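# Notice to Staff of the Mernadel Canteen

The management of the Hurkwood works wishes to inform canteen staff that, beginning in June, the return of cups to the drying racks will pass to the arms at the Brennan table. No position will be lost. The 10 employees of the wash room will be known from that month as observers.

Observers will stand behind the yellow line and record each cup on the form provided. They will not assist. An observer who has racked cups for many years may find that the hands move without instruction. Such employees are asked to hold the clipboard with both.

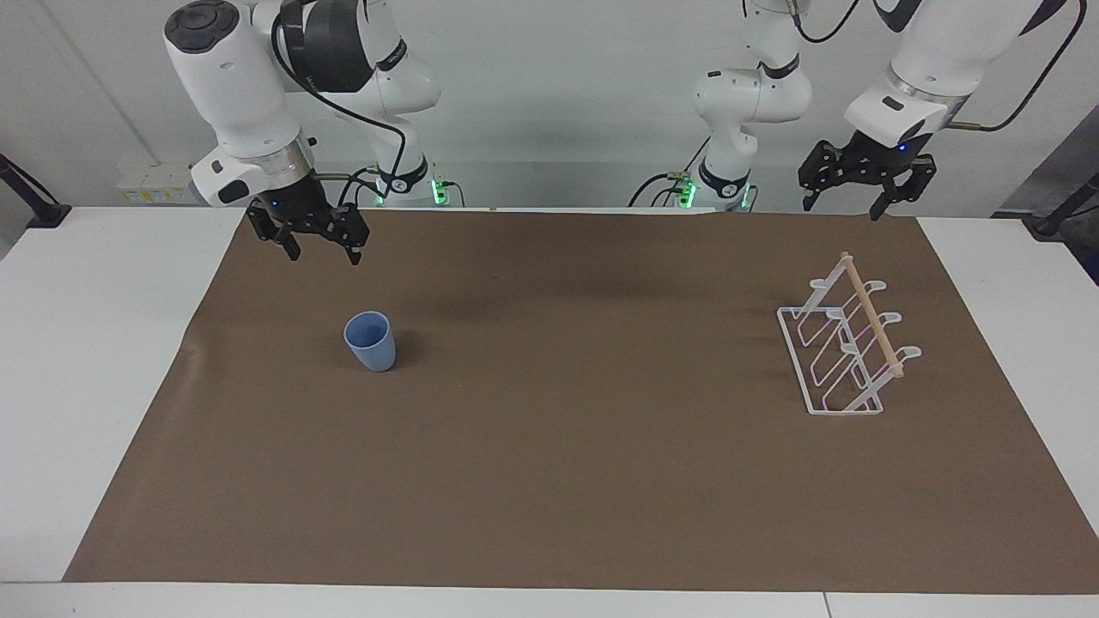
Management has read the forms submitted during the trial period and thanks all who took part. It notes that one observer, assigned to the early shift, wrote nothing in the column marked "Result" and used the column marked "Remarks" to set down how the work was formerly done: which cups kept water in the foot, who sang, and what was said at the sink on the morning the Pavby plant closed. These remarks ran to 40 pages.

The form was not designed for this purpose. It was returned to the observer with a request for correction, and came back the next day with a further page.

After review, management has decided that the pages will be kept. They have been placed in a binder on the shelf outside the wash room, where they may be read during breaks. Several employees have since asked for blank forms beyond their daily allowance, and an order for 3,000 has been approved.

The column marked "Remarks" will be made wider in the next printing. Observers should continue to use black ink.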